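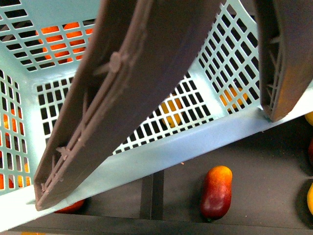

Clultar Stain Powder, 31 oz tub
Sold by Palunden Home Supply

We stock four stain powders and we don't love any of them. Clultar is the one we reorder. The label says it "lifts 100 common stains," and we'd like to see the list. We asked the maker twice and got a brochure.

What it did in our own wash: coffee, grass and tomato sauce came out of white cotton after an overnight soak. Ballpoint ink did not. Old cooking oil faded a little, then showed up again once the shirt was ironed. On dark colors we saw no harm, but we only tried it for about 12 washes, so take that for what it's worth.

The tub says one scoop per load. The scoop is big - we use half and can't tell the difference. At half a scoop the tub lasts a good while. At a full one it's an expensive habit.

Do not use on wool or silk. The front of the tub says "all fabrics" and the back says otherwise. Go with the back.

Scent: "mountain air." Strong when you open the lid, mostly gone after the dryer. An unscented version was promised for March and we haven't received any.

How it compares
Rernelon Oxy: cheaper, clumps in cold water.
Igwe Liquid: better on grease, leaky cap.

Size: 31 oz, scoop included
Water: warm or hot. The "works in cold" claim is the maker's.
Returns: unopened tubs only

Refill bags are listed separately. Check the price per ounce before you buy one - the tub is sometimes the better deal.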